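Sokent Serviced Apartments – Pindus Building
Quarterly unit safety checklist, ground floor
Inspection date: May 25, 2018

1. Smoke alarm, hallway. Tested by button. PASS
Comment: Sounder audible in the bedroom with the door closed. Battery dated with marker.

2. Smoke alarm, kitchen. FAIL
Comment: Mounted too close to the range hood. Move to the ceiling point shown on the Shokri drawing and retest.

3. Electrical panel. PASS WITH NOTE
Comment: Breakers labeled except for two. Clearance in front of the panel is 40 inches. Label before next visit.

4. GFCI outlets, kitchen and bath. PASS
Comment: All tripped and reset. Bath outlet cover cracked at the lower screw – replace.

5. Hot water at bath tap. FAIL
Comment: More than 120 F after a two-minute run. Turn the heater down and measure again at the same tap.

6. Exit route and entry door. PASS
Comment: Deadbolt opens from inside without a key. Door closer slow on the last few inches. Adjust.

7. Balcony rail. PASS
Comment: No movement under hand load. Surface rust at the base plate, wire brush and paint.

8. Fire extinguisher. PASS
Comment: Gauge in the green. Bracket is a Sadivetti type, strap intact. Tag number 255.

9. Floors. PASS WITH NOTE
Comment: Polished tile is slippery when wet. Non-slip mat required at the entry and outside the bath.

10. Glass furniture. PASS
Comment: Check edges for chips and the top for movement on its supports.

11. Aerosols and cleaning products. PASS WITH NOTE
Comment: Keep away from the range, heaters and direct sun. Caps on.

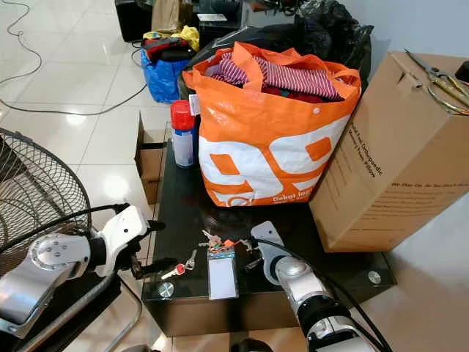
Items 2 and 5 are to be corrected and rechecked before the unit is released. Items marked PASS WITH NOTE stay open until the next quarterly visit.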